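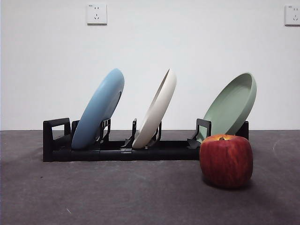

I don't believe the dishwasher saves anyone an evening. The brochure from Lonus promises 763 hours back over the life of the machine, and I'd like to see whose hours those were. A black plastic rack with three plates standing in it is a whole supper for my household, and washing that much takes me 6 minutes.

Viola De Luca paid 800 for hers and still rinses everything first. She says it's for the big dinners. I've been to her big dinners, and the good glasses get done by hand.

Maybe a family of five comes out ahead. I'd want to hear it from one that isn't selling them.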